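Friday, September. Phones bench, notes as I go

Carrying on from yesterday's page. Building B handsets still dropping registration overnight. Poonam counted the tickets and says it's the same corridor each time, so I'm treating it as one fault until proved otherwise.

Setup on the bench: three of the Rieger desk phones, the small Clikex PoE switch, one of the old door intercoms, laptop on a mirror port. All on the voice VLAN. Nothing on wifi today, want that out of the picture.

0900-ish. All three register inside a few seconds. Calls between them fine, calls to the outside fine, page-all fine. Left them idle.

First thing that bothers me. The phones are asking for a registration expiry of 1000 seconds and the server is handing back 900. That's allowed, server is meant to win. But two of the three re-register on the server's number and the third sticks to its own. So for the last stretch of every cycle the server thinks it has gone and the phone thinks it hasn't. Lamp stays green on the handset the whole time, which is why people in B keep saying "the phone was fine, it just didn't ring".

Checked firmware on the odd one. Same major version, older build. It came out of the box Jarmo brought over from the Pristadden site, not from our own delivery. Need to find out how many of those got mixed in.

Jarmo on chat: "there were 14 in the box, all went to B." So that's the corridor explained, or most of it.

Not jumping on it yet. A gap like that should give missed calls all day long, and the tickets are nearly all before first lesson. Something else is stretching it overnight.

Things tried, in order:

Forced the server expiry up to match the phone. Gap gone on the bench. Left it for four cycles, no drop. Put it back after, don't want to change the live profile on a Friday.

Turned off the energy saving on the switch port. No difference that I can see. The phone never went quiet long enough for it to matter.

Pulled the cable for ten seconds and put it back. New firmware phones come back by themselves. Old build comes back too but takes two goes, first REGISTER gets a 401 and it waits ages before answering the challenge. Captured this, trace is in the shared folder under bench-b-reg.

Pulled the cable for five minutes. Old build does not come back untill someone lifts the handset. Repeated it, same again. This is the one I think.

So what loses link for five minutes overnight in B? Asked Ghada. The cabinet there is on the timed sockets, the switch reboots when they cycle, and the switch takes its time with the spanning tree before it lets anything through. She thought it had been moved off those sockets in the summer. She's going to walk over and look.

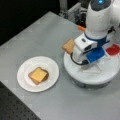
Lunch

Back at it. Ghada rang from the cabinet (from a mobile, so no points for the phones). Timed sockets confirmed, the label on the plug even says so. She's moved the switch to the other strip and told the site team so it doesn't get put back.

Ports facing the phones weren't set as edge ports either. Fixed on the bench switch and timed it, phone gets an address far quicker now. Wálter to push the same to B once he's checked there's nothing odd hanging off those ports. There was a mini switch under somebody's desk in there last year, and I don't want a loop on Monday morning because we got keen.

Firmware. Loaded the current build on the old phone by hand through its web page. First go failed, it wanted the password reset first and then said the file was too big. Second go from the provisioning server was fine. Took a while, screen blank for most of it, don't unplug. After the upgrade:

- honours the 900
- answers the 401 straight away
- comes back from a five minute unplug by itself, tried it twice
- lost its speed dials, the other settings stayed

The speed dials are a pain. The classroom phones only have the office and first aid on them, but both matter. Kamlesh says the template in Zastesia already has them, the phones from the Pristadden box were just never attached to the template, somebody set them up by hand. So attach to template first, upgrade second. Try that order on a second unit before we go anywhere near B.

Tried it. Works. Keys came back on their own after the restart. Label on the second key says "First Ad", that's in the template, Kamlesh fixing.

Side issue, intercom. The old door unit will not take the new profile at all, it only does the short codec list and the profile has that one at the bottom. Moved it up in a copy of the profile. Door calls now connect but the audio from the door is very quiet. Gain is at max already. Could be the unit, could be the microphone hole full of whatever these things fill up with. Not today's job. Put a sticky note on it.

Another side issue. Poonam asked if the emergency page still reaches a phone that's in the "gap". Good question, should have thought of it. Put the server expiry back to 900, swapped in the last phone still on the old build, waited for it to fall into the gap, hit page-all. It still played, multicast doesn't care about registration. But a call to first aid FROM the phone in that state got rejected the first time and only went through on the second try. Not good enough. This makes B urgent and not just annoying. Have written it up separately for the head of site, short version, no acronyms.

Interim for B until the upgrades are done: server expiry raised to match for that group only, own profile, so the rest of the estate isn't touched. Yes I know I said nothing live on a Friday. Wálter and I both looked at it, it's one number and we can put it back. Done after the last lesson. Made a test call from a B classroom to the office, and one back the other way, both rang.

What I still don't know:

Why the third bench phone showed green the whole time. The current build shows amber when it's unsure, the old one doesn't seem to have that at all. Might be worth asking the Rieger support people, though they'll only say upgrade.

Whether any other boxes came across from Pristadden. Jarmo checking the van list.

Whether the clock drift on the phones in B is the same thing. Two of them were slow when I walked past. Probably the time server setting missing for the same reason as the speed dials, not looked.

To do, Monday onwards:

Me - attach all B phones to the template, check keys on each one before upgrading. Do the staff room first as there's a second phone in there.
Wálter - edge ports in B, look for the mini switch.
Kamlesh - template label, add time server while he's in there.
Jarmo - van list.
Ghada - which other cabinets are on timed sockets. She reckons the sports hall.
Poonam - keep the tickets open for a week, don't close on my say so.

Bench left as it is, please don't borrow the Clikex, the mirror port is set up and I don't want to do it again. Capture still running over the weekend on the old-build phone, disk has room. Intercom unplugged becuase it clicks.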